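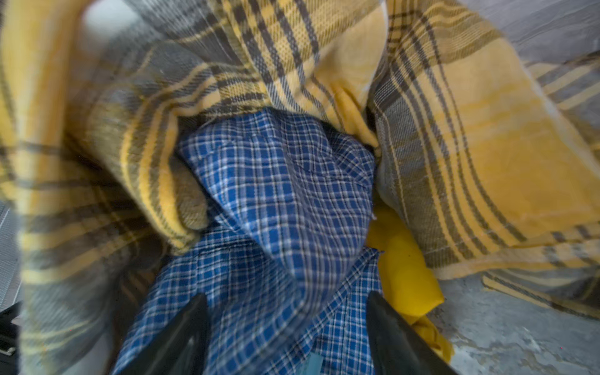 Yellow and grey plaid with the blue checked shirt

Can I wash these two together?

Posted by dernine46, December 11, 2019

The yellow one is flannel and I got it in October. The shirt is cotton and has been through the machine plenty of times. I don't have enough for two loads and the shirt is needed for work. Would 40 do for both, or will the yellow get into the white of the checks? The label on the flannel has been cut out.

Áine Tully
Wash the flannel by itself the first time. Wet a corner, press a white cloth on it and see if any colour comes off. If it stays clean you can put them in together next time at 30, inside out, with the shirt buttons done up. I wouldn't go to 60 with either. Dry them separately as well, flannel leaves fluff on everything and it shows on blue. Shake both out before they go in, because if the shirt is bunched up inside the bigger piece it won't rinse properly.

pruvden18
I do everything at 40 and never had a problem

Ra
Colour catcher sheet. Doesn't help with the fluff though. If the shirt is urgent just do it in the sink, ten minutes.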